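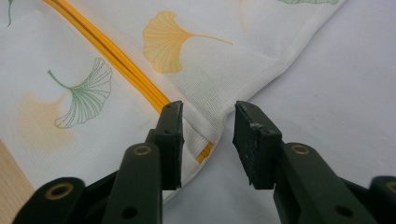
*Figure 1. Dark green gripper pads over white fabric with a ginkgo leaf print.*

## 1. Purpose of the project

The project tested whether the shape of a government bond yield curve at the start of a month carries any usable information about stock index volatility during that month. The question is narrow. We did not try to forecast returns or build a trading strategy, and transaction costs were left out at every stage.

The idea comes from the common claim that a flat or inverted curve is followed by rougher equity markets. Most textbook treatments look at recessions, which are rare and slow to be confirmed. Volatility can be measured every month, so it gives more observations for the same number of years.

## 2. Data

Two daily series were used: a government yield set covering short and long maturities, and closing values for a broad stock index. Both start in April 2000. They were downloaded through Skemeo, the course data portal, and stored as plain text files.

Days on which only one of the two markets was open were dropped. A gap of one day was left alone. Longer gaps were checked by hand against the exchange holiday list, and 97 rows were removed in this step. No values were interpolated.

The slope was defined as the long yield minus the short yield, in percentage points, on the last trading day before each month. Realized volatility was the standard deviation of daily log returns within the month, scaled to a yearly rate.

## 3. Method

Three models were fitted:

- **Baseline.** Volatility this month explained by volatility last month only.
- **Slope model.** The baseline plus the curve slope.
- **Regime model.** The baseline plus a dummy variable equal to one when the slope is negative.

All three were estimated by ordinary least squares on the log of volatility. Logs were used after the raw residuals showed strong right skew. Standard errors were corrected for autocorrelation with seven lags.

Forecasts were made with an expanding window. The first five years served as the starting sample, and the coefficients were re-estimated each month. Errors were compared by mean squared error on the log scale.

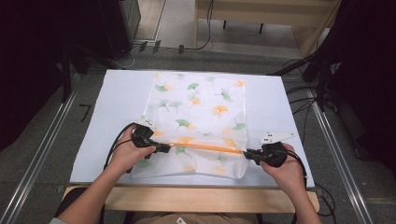
The expanding window was chosen over a rolling one to keep early inversions in the sample. With a short rolling window, the dummy in the regime model is zero in every row for long stretches and its coefficient cannot be estimated.

## 4. Results

Last month's volatility explains most of what can be explained. Its coefficient is positive and significant in all three models and changes little when other terms are added.

The slope coefficient has the expected negative sign in the full sample, meaning a steeper curve goes with calmer months. It is not significant at the usual level. Out of sample, the slope model has a slightly larger error than the baseline.

The regime model does somewhat better during the months right after an inversion and worse everywhere else. Its total error is close to that of the baseline, and we do not consider the difference meaningful.

## 5. Problems and limits

Inversions come in clusters. The regime model therefore depends on a small number of episodes, even though the count of monthly rows looks adequate. A single crisis period has a large effect on the dummy coefficient.

The yield data were revised once while we were working. The version used here is the one saved on 17th October, and earlier output in the project folder (subfolder `sterkmont`) should not be compared with the tables in the appendix.

We also used one country only. The Drundallow practice set supplied with the course includes a second market, but its yields are monthly averages and do not match our month-end definition.

## 6. Possible extensions

Option-implied volatility could replace the lagged term in the baseline. This would be a harder benchmark and would probably reduce the slope coefficient further. Credit spreads are another candidate, if a daily series of the same length can be found. The scripts read column names from a settings file, so a new series can be added without changing the estimation code.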